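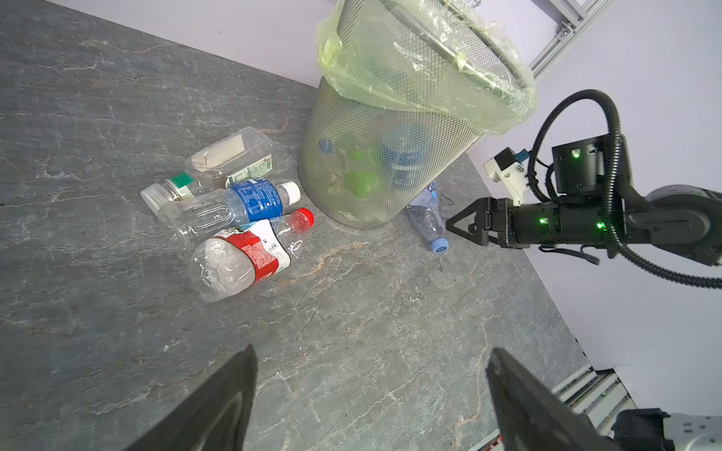 How to Clear Empty Plastic Bottles Into a Lined Mesh Wastebasket

Plastic bottles take up more room than any other trash in a small office or apartment. A mesh wastebasket with a liner will hold a good number of them if the bottles go in flat and the bag is fitted properly. The steps below are the ones we use at Coltell for the break room and both hallways.

What you need
One wire mesh wastebasket
Thin plastic liners, 30 to a roll
A sink
A dry cloth

Step 1. Fit the liner
Open the bag fully and push it down until it touches the bottom of the basket. Fold the top over the rim and pull it down the outside on all sides. Leave enough hanging to tie later. If the bag slips, gather the slack on one side and knot it under the rim.

Step 2. Gather the bottles
Put all the loose empties on the floor next to the basket before you put any in. Pick up wire ties, string and other scraps at the same time and keep them separate. Loose wire will tear a thin liner.

Step 3. Empty them
Take off the cap and pour any leftover drink down the sink. Shake the bottle twice. A few drops left on the inside do no harm. Soda and juice bottles need a quick rinse, especially from May on, when the ants come in.

Step 4. Crush and recap
Squeeze the middle of the bottle with the cap off. Press the sides together, then screw the cap back on tight while you are still squeezing. The cap keeps air from getting back in. Square bottles are stiffer and may need to be pressed at the corners first. 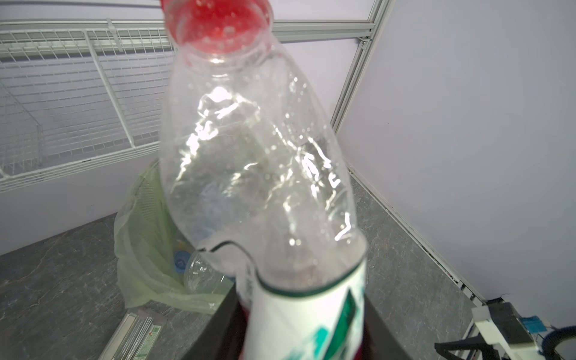 Crumpled bottle with a red cap on.

Labels can stay on unless your recycler wants them off. Ours at Tomham does not ask for it.

Step 5. Load the basket
Lay the first bottles on their sides across the bottom. Stand the later ones upright in the gaps. Stop when the bottles reach the rim.

Step 6. Tie and replace
Lift the folded edge off the rim, press out the air and tie the bag. Wipe the inside of the mesh with the dry cloth before the next liner goes in. We change ours every Thursday before 9, ahead of the pickup.

Questions about liner sizes can go to Haruna Kudo at the front desk.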